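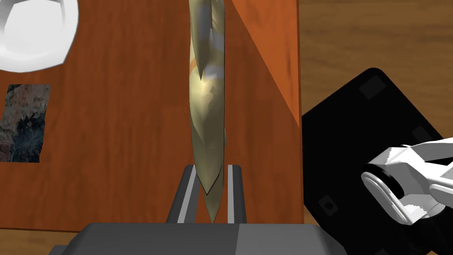
Pitero, Wed 13 February

Shared workshop course: building a two-arm cell
Notes for session 4, Simulation before wiring

In the last session we bolted the base plates and checked the belts. Today we do not touch the real arms. We work in the simulator until everybody can run one pick, one lift and one hand-over without a collision warning. The real build continues in March, when the second wrist comes back from Grultinar.

4.1 The test object

For the exercises we use the twisted object, the one which is narrow at the lower end and has sharp ridges along its length. It is a difficult object for two parallel fingers. The tip gives very little surface to hold, and most of the length stands above the fingers, so a small error of angle at the bottom becomes a big error at the top. If you are a beginner, please do first the exercise with the cube and come back to this one after.

The object is in the Dewan folder on the workshop server. The mesh is simplified to 575 faces. You may load the finer mesh with 2,000 faces at home, but on the workshop computers it makes the contact calculation slow.

4.2 Settings to enter

Open the scene file from the Plimano project and save it under your own name. Then enter:

Finger opening before approach: 70 mm
Closing speed: slow (second position in the menu)
Lift height: 42 mm
Camera view: wrist, dark gripper

With the wrist view you look along the fingers, and the gripper body stays always at the bottom. The light stripes on the inner edges of the fingers are useful for alignment. Bring the tip between the two stripes before you give the close command.

4.3 What to check when the object is held

Stop the simulation after closing and look at both fingers, one after the other. In the simulator the fingers can pass a little into the object when the contact stiffness is too low. From far away this looks like a good grip. Turn on the contact points in the side menu and make sure that there are points on both sides of the tip.

After this, look where the other arm is. The white gripper is on the right side, over the black object, and it points to the middle of the work area. Before any lift or rotation you must know how much space remains between it and the held object. Measure it with the ruler tool. Do not estimate it from the wrist view, where near things look much bigger than they are.

The white rounded object on the orange board is an obstacle for this exercise. A path which touches it is counted as failed, also when the object is not moved.

4.4 Common mistakes

The object turns during the lift. Usually the grip is too near to the end of the tip. Go some millimeters higher and try again.

The simulation becomes unstable and the object jumps. Reduce the time step by half. If it still jumps, check that you did not load the fine mesh.

The shadows are in the wrong place after reloading. It has no influence on the physics and you can ignore it.

4.5 Homework

Write your lift sequence on paper, one line for each command, with the position of both arms. Bring the paper and your saved scene to session 5. We will compare the sequences in pairs and choose one for the first trial on the real cell.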